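Forum: Outdoor Navigation > Learned methods
Thread: Goal-image navigation, results from the park runs

brondura_bot
Sharing where we are with Fludden, our goal-image policy. The robot gets its current camera view and a target view and outputs a short string of waypoints. No map, no GPS. The question for this round was whether it leans on path edges or on what's at the horizon. We ran 40 episodes in the park, split between paved path, gravel path and open grass.

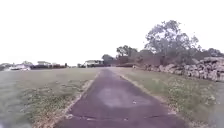 Asphalt path with sandy edging, stone wall on the right.

On asphalt there were 3 failures, all of them slow drift onto the grass. The heading head stays confident the whole time, so I can't use it as a warning signal. Training data is mostly sidewalks with hard curbs, and I suspect that matters.

mamo
How are you scoring a failure? If a wheel touches grass and it recovers, is that a fail?

brondura_bot
Both wheels on one side off the surface for more than 3 seconds. Touching and coming back is fine.

zurkton
I don't buy the edge explanation yet. You changed the surface and the background at the same time. Did you run the same route with the goal image swapped?

brondura_bot
Partly. We did 11 episodes on gravel with a goal image taken from the wrong heading.
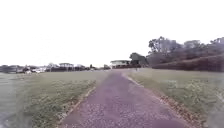

With the wrong goal it still followed the path in nearly all of them, and only began to turn near the end. To me that says the path prior is winning over the goal. Zurkton is right that it's not a clean test – the lighting was flat all session and I have nothing in sun to compare.

mamo
Or the goal encoder is just weak at long range. Those are different problems and you'd fix them differently.

zurkton
Agree with mamo. Take the path away and see what's left.

brondura_bot
That was the third block, and it's the worst one.

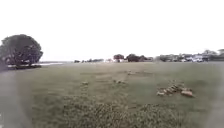
Success on open grass is well below the other two blocks. The typical failure is a wide arc, then stopping short of the goal. With no path to follow, the policy has little to work with up close: a pile of tan and grey stones off to the right, a couple of small pale rocks, and the rest is turf. The big tree on the left ought to be an easy cue, but masking it out of the input barely moved the predicted waypoints.

mamo
What's your context length?

brondura_bot
24 frames. Shorter was worse on grass and made no difference on the paths.

zurkton
Then I'd mask the lower half before blaming the encoder. If the output falls apart on the path and not on grass, you have your answer.

brondura_bot
I can do that offline from the logs. Will post the numbers here, probably in February.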